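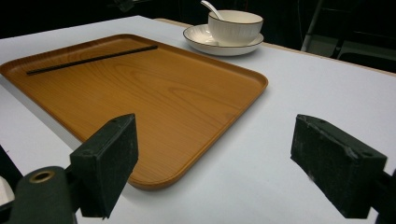 So the thin stuff is finally getting better! If you've been following along, you know our policy was great with bowls and hopeless with anything skinny. Chopsticks were the worst. It would close the fingers a hair too high and come up with nothing, over and over, looking very sure of itself.

Eamon Phelan thought we were feeding it too many perfect demos, and I think he was right. Last month I recorded a batch where I missed on purpose, backed off and tried again (my wrist hated me - those hand-held gripper sessions are long). We mixed those in and retrained from scratch.

Out of 13 tries on a stick lying in a tray, the old version got four. The new one got eight. Same trays, same starting spots, and I didn't get to pick the good runs.

I know 13 is a tiny number. Clifford MacPherson has already told me so, twice. He wants a second table and different lighting before he believes any of it, so I'm setting that up next, and then I want to try spoons.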